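Stanell
Products > Hand-held grippers > Tondurix Pair
Page updated October 13, 2022

Tondurix Pair – two hand-held grippers for recording manipulation work

The Pair comes as one left and one right gripper, each with its marker cube already mounted. Please read the rules of good practice before the first session. Keep both cubes uncovered by sleeves, and keep your fingers on the handle, away from the jaw.

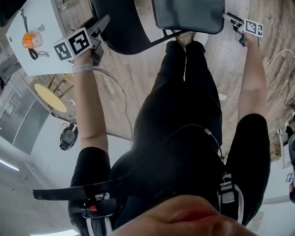
Two-handed grip on the edges of a chair.

Cables belong at the wall or under a cover, also when the session is short. Walk the path once with free hands before you put on the head-mounted device. A second person should stay in the room. 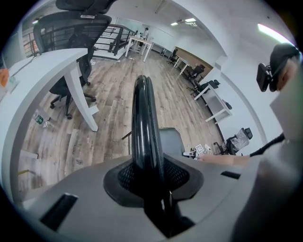
Odel wrote to us that the second person was the rule they skipped first, and that since May they do not start without one.

Straps are adjusted while standing. After 40 minutes the operator takes a break – this is our recommendation, your local rules may be stricter. Clean the finger pads before each new operator.
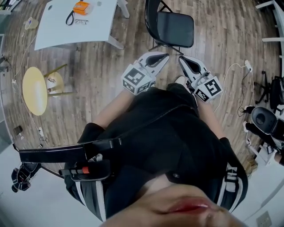

Left and right gripper, fingers pointing together.

Order no. 1918, Pair in case
Order no. 502, spare finger pads
Order no. 270, printed safety rules
Service and repair: Grabner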